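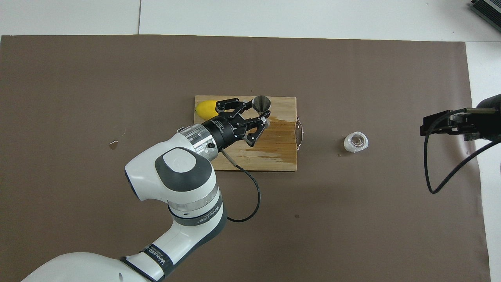 Planche à découper en bois, citron et petit entonnoir en acier inoxydable, sur tapis brun.

Projet Curnon — équipement et animation de la cuisine partagée
Rapport d'avancement à l'attention de la fondation Poltbridge

1. État des acquisitions
Le premier lot de petit matériel est en service depuis avril. Il comprend 28 planches à découper, des entonnoirs en inox, des bocaux et des presse-agrumes. Les dépenses s'élèvent à 2 011 euros, imputés en totalité sur la ligne « ustensiles ». Le second lot, commandé auprès de la maison Siu, reste à livrer.

2. Ateliers
L'association Fita a assuré le cycle consacré aux agrumes : sirops, citrons confits, mise en bouteille. Presque 40 personnes y ont pris part, pour une capacité initialement fixée à 29 places. Une séance supplémentaire a donc été ouverte le dimanche.

3. Entretien du matériel
Les planches en bois appellent une attention particulière. Celle de la photographie présente, sur sa moitié droite, une tache brune étendue, avec des auréoles qui s'étendent vers le bas à droite. Un ponçage suivi d'un huilage est prévu pour les planches tachées ; celles qui resteraient marquées seront réservées à la coupe du pain. L'inox ne demande aucune dépense d'entretien à ce stade.

4. Suites
Nous sollicitons l'accord de la fondation pour reporter le reliquat de la ligne « ustensiles » sur l'achat d'huile alimentaire et d'égouttoirs verticaux. Le devis correspondant sera transmis avec le prochain état financier.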